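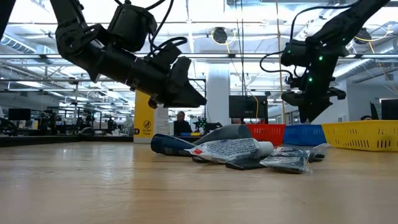 Home | Guides | Timber | Contact

Oiling a wooden worktop

Shu-fen Ho, 26 May 2019

Step 1. Sand along the grain with 89 mm discs, 40 grit on damaged patches only, then finer grades. Vacuum the surface and wipe it with a barely damp cloth. Leave it to dry.
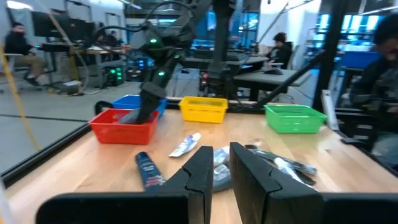 Cut ends take up more oil than the faces and should be coated first. Stir the tin; do not shake it.

Step 2. Apply a thin coat with a lint-free cloth. Wait 20 minutes and wipe off the excess. Lay used cloths flat outdoors to dry, as folded ones can catch fire.
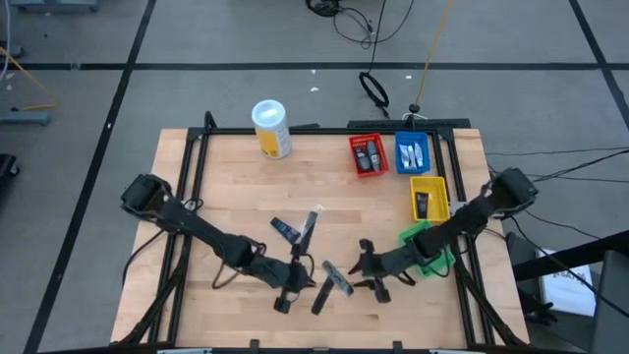

Step 3. Recoat the next day. Repeat in October if water no longer beads.

40 shares | 20 comments

Related
Removing ring marks
Fitting a Wokero edge strip
Storing part-used oil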